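2026年3月 工作日记

今日继续跟进办公区饮水与健康步行计划。按照Tosley公司行政部的安排，三楼全体同事自本月起试行“每小时离座一次”，每次步行不少于300步，并鼓励使用小容量水杯，以增加起身次数。上午十时，本人与Yaa Dankwa核对了各组的登记表，本周累计离座记录为2836次，较上周有所增加。财务组填报最为完整，客服组因轮班缘故，仍有9人未交表，已请Kwesi Zakaria代为提醒。

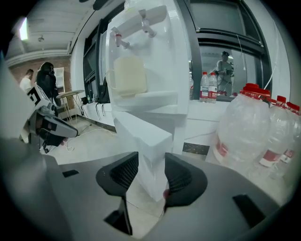 下午召开简短碰头会。Nhyira Dogbe提出，久坐后的肩颈不适多集中于午后，建议在三时增设10分钟集体活动，内容以慢走和转肩为主，不作强制要求。会议原则同意，先试行两周。另有同事反映午后饮用咖啡过多，影响夜间睡眠，拟于下期内部通讯中刊登相关提示，由本人起草。

本人今日离座七次，未达标。傍晚整理会议纪要时连续坐了近两个小时，腰部略感僵硬，明日应予改正。纪要已发各组，登记表格式待修订。

评论

Yayra Frimpong：三时的活动我组可以参加，请提前告知集合地点。

Edem Nutsugah：建议登记表改为每日一页，现在的格子太小，字写不下。

Kwesi Zakaria：客服组的表已收到五份，其余明天补交。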